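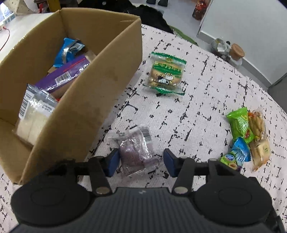
Reviews / Home safety

Joltero heat alarm: eight weeks in a small kitchen

May 2021

A smoke alarm in a kitchen goes off every time somebody makes toast, and sooner or later it gets its battery taken out. A heat alarm ignores smoke and steam and sounds when the air at the ceiling gets too hot, so it can stay switched on while you cook. The Joltero is a battery model with a sealed cell and a radio link to other alarms from the same maker.

I fitted one in a narrow galley kitchen in Illonport, on the ceiling between the cooker and the fridge freezer, and linked it to two Joltero smoke alarms in the hall and on the landing.

Fitting

The base plate takes two screws, which are supplied along with plugs that I swapped for better ones. The alarm twists on and switches itself on as it locks. Linking means holding the test button until the light turns green, then doing the same on the next alarm. The hall one paired first time. The landing one took 3 tries, and the leaflet has nothing to say about what a slow amber flash means.

In use

There have been no false alarms, and that includes a badly burnt pan of onions and a lot of grilling with the door shut. The button test sets off all the linked alarms within a few seconds. It is loud enough to hear upstairs with the bedroom door closed – I had someone else press it while I listened.

The hush button is small and nearly flush with the case. With a broom handle I missed it more often than I hit it. The older Cuvach alarm it replaced had a button the size of a jam jar lid, and I would like that back.

One other complaint: the standby light blinks every minute or so and is brighter than it needs to be. In a kitchen it hardly matters, but the landing alarm has the same light and you notice it at night.

Worth buying?

Yes, if you are fitting linked alarms from scratch. It won't talk to other makes, so anyone with a working set should check what their own maker sells first. A heat alarm is also no use as the only alarm in a home. You still need smoke alarms in the hall and on each landing.

Score: 8 out of 10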